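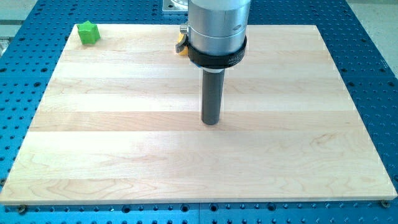 I bought the Serkley edge-joined board in February, after going through two particleboard tops in as many years. It sits on a perforated metal bench and gets used as a general work surface: gluing, sorting parts, light hand tool work, and whatever the kids leave on it. I've had enough time with it now to say what is good and what isn't.

## What you get

The board is a solid wood panel made from horizontal strips joined along their long edges. It's a pale blond wood and it arrives unfinished. Mine came wrapped in brown paper with cardboard corners, no dents. There was a one-page leaflet inside on oiling and storage, and a small square of sandpaper that I used up on the first corner.

No fixings are included. Serkley sells a set of rubber feet separately, which I think is cheap of them at this price.

I paid $87 plus delivery. The Jurkport panel I looked at first was a few dollars less but only came in a shorter length, and Simard had a nice one in beech that was out of stock for as long as I was looking.

## Appearance

If you want an even color, buy something else. The strips vary, mostly between cream and tan, and one strip on mine is noticeably darker, with a pinkish cast, and runs the full width of the board. The product photos show a much more uniform panel. I didn't mind. My wife would have sent it back if it had been for the kitchen.

The grain is soft and looping on the wider pale areas, and there's a small brown swirl on the right side that I first took for a stain. It's in the wood. I've sanded over it and it feels the same as the rest.

## Flatness

I checked it with a straightedge when it arrived and again after it had been in the shop through the spring. On day one it was flat along the length and had a very slight cup across it, enough to slide a sheet of paper under the middle. It's still the same. I did oil both faces before using it, and I'd say that's worth the evening it takes. The leaflet says to oil the top only, but a board finished on one side is asking to move.

The glue lines are tight. I ran a fingernail across every one I could find and caught it on a single joint near the back edge. A few strokes with a card scraper took care of that.

## In use

Small blocks and parts stand up on it without rocking, and dropped screws are easy to spot on the pale wood. With the bare metal bench I was forever losing things down the holes, so that alone has been an improvement.

The wood is on the soft side. A dropped chisel left a mark on the first weekend and there are now plenty of small dents if you catch the light right. Yellow wood glue scrapes off cleanly once the surface is oiled. Marker does not come out, and neither does green poster paint, at least not all of it.

Sliding was the main annoyance. Wood on smooth metal moves when you push a plane or lean on one end. I cut up a roll of Vinex shelf liner and laid strips of it underneath, and the board has stayed put. Bolting it through the bench holes would be the better job – I just haven't wanted to drill it yet.

## Edges and corners

The edges come square and fairly sharp. I eased the front one with a block plane where my forearms rest. The corners were crisp enough to snag a sleeve, so I knocked those back too. None of this is hard work, but the listing says "ready to use" and I wouldn't call it that.

## Customer service

I emailed to ask what oil they recommend and got a reply the next morning from Cillian Ó Dálaigh, who said any hardening oil would do and to go light on the first coat. Short and useful. He didn't try to sell me their own tin.

## Would I buy it again

Yes, for a workshop. It's flat, the joints are good, and it can be sanded back when it gets ugly. For a desk or a kitchen I'd want to pick the panel in person because of the color differences.

**Good:** flat, tight joints, easy to refinish

**Not so good:** dents easily, sharp edges, no feet included

Four out of five.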